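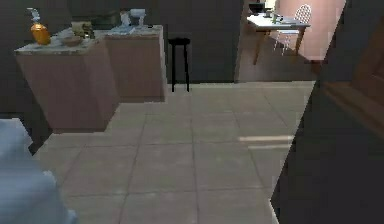 Simulation results should never be reported without the scene version attached, according to one comment from Howells during the open review of the Mutimia guideline, and the final text now says so in its first clause. The guideline, published Mar 28, 2019, sets out how household robot tasks are to be tested in rendered kitchens and adjoining rooms before any hardware trial.

The main change from the January draft concerns repeat runs. A task such as moving a bowl from one counter to another must be run 100 times per scene, with the start position of the robot varied within stated limits. The draft had asked for 10. Failed runs are to be logged with the cause and may not be dropped from the total.

Scene files must list every movable object with its mass, friction value and collision shape. Fixed furniture needs only the collision shape. Lighting is to be recorded as well – a model trained under one set of lights can lose accuracy under another, and reviewers had complained that reports left this out.

Turnum, which maintains the guideline, received 1768 comments during the review period. Roughly half dealt with contact between the robot and furniture. The adopted rule counts any contact outside the task as a fault, including light contact with a stool or chair leg, unless the test plan permits it in advance.

Goltex had asked for an exemption for scenes with simplified geometry. The request was turned down, but such scenes may still be used for early development if the report labels them as such. They do not count toward the release threshold of 3000 logged runs.

Passing in simulation does not clear a robot for use in occupied homes. Hardware trials are covered in a separate part of the guideline, which is still in draft – comments on that part can be sent to Turnum through the existing review form.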